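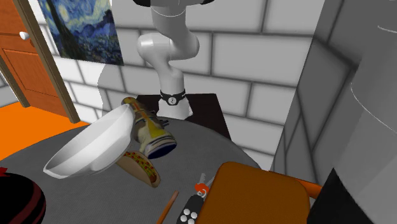

Simulated gripper comparisons should be reported per object or not reported at all

Mar 28, 2023

Most of the gripper comparisons I was sent this winter end in one number. Gripper A succeeds on so many percent of grasps, gripper B on fewer, and the reader is expected to buy A. I think that number is close to useless, and I say so having produced several of them myself.

Our last round ran in simulation. One arm, one round table, a cluttered set of household and food models, two end effectors. The first was the Brilen two-finger parallel gripper with the stock fingertips. The second was the Gerkisby three-finger adaptive hand. Same planner, same controller gains, same camera placement. We logged 2,667 grasp attempts over 241 randomized layouts. The two overall success rates landed within a point of each other, and on that basis a purchasing decision would have gone to the cheaper unit.

Split by object, the tie disappears. The parallel gripper was good on thin parts: sticks, rods, flat slabs approached from the side. It was poor on bowls unless the planner happened to choose the rim. When a bowl was tipped so that its opening faced away from the arm, the planner tended to offer the outer wall, and the fingers slid off the curve. The three-finger hand wrapped the same wall without trouble and then failed on keys lying on the tabletop, where its fingertips met the table before they met the key. Averaging these two failure patterns hides exactly the information an engineer needs.

Clutter makes it worse. A taco lying against the underside of a bowl is a different problem from a taco on a bare surface. The collision model treats the shell as rigid, so a side approach with contact on the bowl is rejected outright, while a real shell would flex or break. Any score that includes soft or brittle food under rigid-body contact should say so in the table, next to the value, and not in an appendix.

Pui-shan Liu reviewed our first draft and objected that per-object tables are too long to read. She is right about the length. Ours had 81 rows. I would still rather skim 81 rows than trust one average, and the table can be sorted by the gap between grippers, which puts the useful rows at the top.

The second objection I hear is that simulation is only a filter, so coarse numbers are acceptable. A filter that passes and rejects the wrong candidates is a bad filter. We moved 15 objects to the Tang bench for physical trials in October, using the same two grippers. The per-object ranking carried over for most of them. The overall ranking did not, mainly from friction values we had set too high on glazed surfaces.

For the Havano controller comparison now being planned, I am asking for layouts and seeds published with the results, failures labeled by cause, and no combined score on the first page.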